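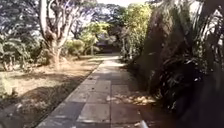 Sukitzは、Femham図書館の利用者が学外から電子ジャーナル、電子ブック、貸出状況の確認画面を使うための接続アプリです。本章では、初回の登録から動作確認までを説明します。設定にはカメラで利用者カードのバーコードを読み取る工程があり、作業する場所の明るさが読み取りに影響します。灰色の平板を敷いた小道に日なたと日陰がまだらに落ちているような屋外では、カードの上にも明暗の境目ができ、バーコードを認識できないことがあります。できるだけ室内で、照明が均一に当たる机の上で行ってください。

利用案内 > 電子リソース > Sukitz設定ガイド > 第3章 学外接続の設定
前の章 | 目次 | 次の章 | 用語集 | 印刷

第3章 学外接続の設定
最終更新:2018年6月20日

3.1 用意するもの

・利用者カード(有効期限内のもの)
・図書館に登録済みのメールアドレス
・Sukitzをインストールした端末
・インターネット接続

注記:メールアドレスが未登録の場合は、先にWesterberg分館または本館のカウンターで登録してください。登録当日はまだ反映されないことがあります。その場合は、翌開館日以降に3.2の手順を行ってください。

3.2 利用者カードの登録

1. Sukitzを起動し、「はじめて使う」を選択します。
2. 所属図書館の一覧から「Femham図書館」を選択します。Westerberg分館で発行したカードの場合も、同じ項目を選択してください。
3. 「カードを読み取る」を選択し、カード裏面のバーコードを画面の枠に合わせます。
4. 読み取りが完了すると、利用者番号が表示されます。カードに印字された番号と一致していることを確認し、「次へ」を押します。
5. 登録済みのメールアドレスを入力し、「確認コードを送信」を押します。
6. 受信した確認コードを入力します。コードは送信から60分間有効です。
7. パスワードを設定し、「登録」を押します。

注記:バーコードが読み取れない場合は、手順3の画面下部にある「番号を手入力する」を選択してください。先頭のゼロも省略せずに入力します。

注意:確認コードを続けて再送信すると、先に届いたコードは無効になります。複数のメールが届いているときは、最も新しいメールのコードを使用してください。

3.3 接続先の設定

Sukitzは、認証サーバーVuseoを経由して各データベースに接続します。通常は接続先が自動で設定されますが、旧版から更新した端末では古い設定が残っていることがあります。次の手順で確認してください。

1. メニューから「設定」を開き、「接続」を選択します。
2. 「認証方式」が「Vuseo」になっていることを確認します。「旧方式」と表示されている場合は、「変更」を押して選び直します。
3. 「ポート番号」の欄に1333と表示されていることを確認します。
4. 「保存」を押し、アプリをいったん終了します。
5. Sukitzを再度起動し、画面右上の接続表示が緑色に変わるまで待ちます。

注意:勤務先や宿泊施設のネットワークでは、ポート1333の通信が制限されている場合があります。接続表示が灰色のまま変わらないときは、別の回線でお試しください。ネットワーク側の設定変更については、図書館ではお答えできません。

3.4 動作確認

1. ホーム画面の「資料を探す」を開きます。
2. 検索欄に任意の語を入力し、「電子資料のみ」にチェックを入れて検索します。
3. 検索結果から、鍵の印が開いた状態で表示されている資料を一つ選びます。
4. 「本文を開く」を押します。提供元の画面に図書館名が表示されれば、設定は完了です。

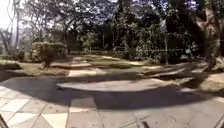 図3-1 木陰のかかる園内の舗装路

3.5 通知と保存件数

返却期限の通知と予約資料の到着通知は、初期状態では両方とも有効です。変更する場合は、「設定」から「通知」を開き、項目ごとに切り替えてください。メールでの通知を止めても、アプリ内のお知らせ欄には表示されます。

「あとで読む」に保存できる資料は50件までです。上限に達すると新しい資料を追加できません。一覧を左に払い、不要な資料を削除してください。検索履歴も50件まで保存されますが、こちらは古いものから自動的に消去されます。

注記:「あとで読む」の一覧は、同じ利用者番号で登録したほかの端末にも反映されます。検索履歴は端末ごとに保存され、共有されません。

3.6 うまく接続できないとき

「利用資格を確認できません」と表示される
カードの有効期限が切れている可能性があります。「設定」の「利用者情報」で期限を確認し、切れている場合はカウンターで更新手続きをしてください。更新後は、一度ログアウトしてから再度ログインします。

「同時アクセス数の上限です」と表示される
電子ブックの一部は、同時に閲覧できる人数が契約で決まっています。時間をおいて再度開いてください。読み終えた方は、ブラウザを閉じる前に「閲覧終了」を押してください。

本文の代わりに購入画面が表示される
Sukitzを経由せずに提供元の画面を開いています。ブラウザを閉じ、3.4の手順でもう一度開いてください。ブックマークから直接開いた場合も同じ表示になります。

注意:短時間に大量の論文をダウンロードすると、提供元が図書館全体のアクセスを停止することがあります。自動収集ソフトは使用しないでください。

旧方式での接続は11月に終了します。引き続き学外から利用する方は、それまでに3.3の設定を済ませてください。

シェア 4 | コメント 0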